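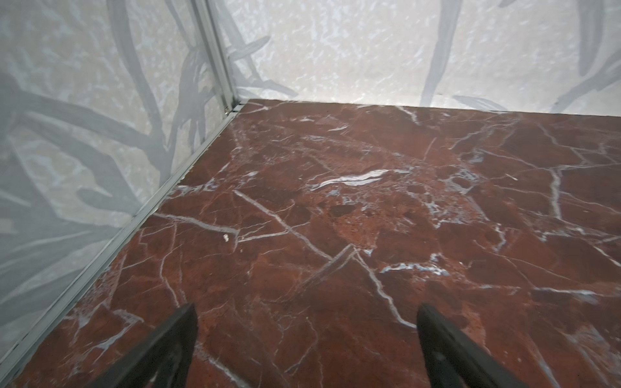

Protokoll der Projektrunde Foyer und Messestand, August

Anwesend: Abimbola Anozie (Leitung), Annick Poulain (Gestaltung, Protokoll), dazu die Kolleginnen und Kollegen aus Einkauf, Haustechnik und Empfang
Entschuldigt: Vertretung Gulteo
Beginn: 14 Uhr, im Foyer, danach im kleinen Besprechungsraum

TOP 1 Protokoll der letzten Runde

Ohne Änderungen angenommen. Der offene Punkt zur Schlüsselübergabe wandert in TOP 5.

TOP 2 Boden

Die Runde hat sich den roten Marmor gemeinsam angesehen, und die Freude war groß! Das tiefe Rotbraun mit den feinen weißen und hellgrauen Adern wirkt poliert viel lebendiger als auf dem kleinen Muster, das seit dem Frühjahr bei uns auf der Fensterbank lag. Abimbola Anozie erinnert daran, dass wir fast den grauen Terrazzo genommen hätten, und dankt allen, die damals so hartnäckig geblieben sind. Der Empfang möchte auf keinen Fall einen großen Läufer darüber haben. Einstimmig so beschlossen, nur an der Eingangstür kommt eine Sauberlaufmatte hin.

Zur Pflege: Sqalli hat eine Reinigungsempfehlung geschickt. Gewischt wird nebelfeucht mit neutralem Steinreiniger, kein Essig, keine Zitronensäure. Die Haustechnik gibt das an die Reinigungsfirma weiter und hängt ein Blatt in die Putzkammer. Beim Aufstellen schwerer Möbel bitte Filz unterlegen, auch wenn es nur für einen Nachmittag ist.

TOP 3 Wandpaneele

Annick Poulain stellt noch einmal den Gedanken hinter dem Blattmotiv vor: lange, geschwungene Blätter und Zweige in Grau auf weißlichem, wie gefrostetem Grund, die Ränder weich, fast durchscheinend. Neben dem kräftigen Boden bringt das genau die Ruhe in den Raum, die wir uns gewünscht haben. Mehrere Stimmen fanden, es sehe aus wie Schatten von Pflanzen hinter einer Milchglasscheibe (schöner Vergleich, darf gern in den Text für die Hauszeitung).

Diskutiert wurde, ob das Motiv auch in den Flur zum Besprechungsraum weiterlaufen soll. Dafür: der Flur ist kahl und lang. Dagegen: Kosten, und die Feuerlöscher müssten versetzt werden. Flultach soll ein Angebot über 40 Quadratmeter machen, mit und ohne Montage. Entscheidung in der nächsten Runde.

Die silberne Eckleiste aus Aluminium gefällt fast allen. Ein Vorschlag aus dem Einkauf, sie weiß zu lackieren, fand keine Mehrheit; das Metall fasst die Ecke so sauber ein. Unten am Fuß der Leiste sitzt eine kleine dunkle Schraube. Annick Poulain hätte dort gern einen Kopf in Silber und fragt bei Flultach nach, ob es den passenden gibt. Eilt nicht.

TOP 4 Möblierung

Wir bleiben bei wenig. Beschlossen sind 2 Bänke entlang der Fensterseite und ein schmales Stehpult für den Empfang. Die Paneele sollen frei bleiben, also keine Prospektständer davor und bitte auch keine Garderobe. Eine echte Pflanze wurde gewünscht und mit Begeisterung aufgenommen, am liebsten etwas mit langen Blättern, passend zum Motiv. Der Empfang gießt.

Die Rechnung für die Bänke liegt bei 1138 Euro inklusive Lieferung und damit im Rahmen. Freigabe erteilt.

TOP 5 Eröffnung und Verschiedenes

Zur Eröffnung werden mehr als 100 Gäste eingeladen, auch das Team von Dramstead, das uns bei der Farbauswahl so geduldig beraten hat. Getränke gibt es draußen im Hof, Rotwein lieber gar nicht. Schlüssel für den Seiteneingang gibt die Haustechnik gegen Unterschrift aus. Wer Ideen für Musik hat, meldet sich bei Abimbola Anozie.

Aufgaben
Haustechnik: Pflegeblatt, Sauberlaufmatte ausmessen
Annick Poulain: Anfrage Flultach (Flur, Schraube), kurzer Text für die Hauszeitung
Einkauf: Bänke bestellen, Filzgleiter
Abimbola Anozie: Gästeliste, Rückmeldung an Gulteo

Ende: 15:30 Uhr

Kontakt | Impressum | © Projektrunde Foyer und Messestand | Nach oben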